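Esuvari Street Residents' Association
Minutes of the October general meeting
Held in the back room of the Lesach Tea House, 7:00 pm

Present: enough for a quorum, once the people who had come in for tea were asked whether they lived on the street. Two did.

Apologies: received from the upper end of the street, as usual, by way of a note under the door.

1. Minutes of the last meeting

Approved with one correction. The word "shouting" under item 4 is to be replaced with "discussion."

2. Matters arising

The lost ladder has been found. It was in the shared shed, behind the sign saying the ladder was lost.

The letter to the city about the storm drain at the Zavala corner was sent. A reply has come thanking us for our interest in storm drains. The secretary was asked to write again and use the word "flooded" earlier.

3. Parking

The chair reminded everyone that the item would be limited to 15 minutes. It was not.

The main complaint was again the white van. Members on the even side believe it belongs to someone on the odd side. Members on the odd side believe the reverse. A suggestion to leave a polite note was met with the news that there are already three polite notes on it, one of them laminated.

A longer debate followed about whether a trash can may be used to save a parking space. It was agreed that it may not. It was also agreed, by a narrower vote, that it may if there is snow. A member asked how much snow. The chair moved to the next item.

4. The hedge

The hedge between the playground and the lane was trimmed in August by persons unknown. Opinion was divided on whether to thank them or find them. The hedge is now 90 inches tall at one end and a good deal less at the other, and the slope in between was called "modern" by one member and other things by several more.

Resolved: leave it until spring and see what it wants to do.

5. Street fair

The fair took in $3,000 before costs. Costs were then read out, and the room grew quieter. The largest was the bouncy castle, which was rented for the whole day and was in use until the wind picked up at noon. The deposit has been returned minus a charge for grass.

The bake sale did well. The chili table also did well, though the decision to have three people judge their own chili will be looked at again.

Resolved: same Sunday next year, no castle, more shade. The question of live music was put off until the members who play in the band are not in the room.

6. Hall rental

The lease on the Staturora Hall comes up for renewal in the new year. The owners want up to 2 percent more and have offered, in return, to fix the side door. It was pointed out that they offered this last time. It was further pointed out that the side door is how most of us get in.

Other groups who use the hall will be asked to share the cost. The choir has said yes in principle - which the secretary notes is how the choir says most things. 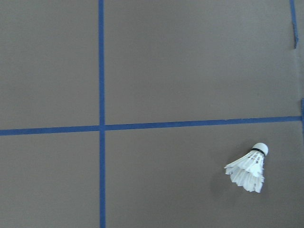 The chair then asked whether anyone would like to see the heating bill. There was no wish to see the heating bill. It was passed around anyway and came back with a ring from a teacup on it.

A motion to offer the owners half of the increase now and the other half when the side door opens from both sides was carried without a single vote against. The chair asked that this be written down, as it has not happened before.

Action: secretary to write to the owners. Chair to read it first and take out the adjectives.

7. Any other business

a. Dogs. Still an issue. The sign has been up since June and the dogs have not responded to it.

b. The little free library has been filled with tax guides. If these are yours, please come and get them. The year matters with tax guides.

c. A member asked why any other business is always last, when everyone is tired. This was thought a fair question and will be taken up under any other business next time.

8. Next meeting

Same room, same hour, first week of the month. The tea house has asked that we order something.

Meeting closed at 9:20 pm, and again at 9:45 pm on the sidewalk, where parking was discussed further.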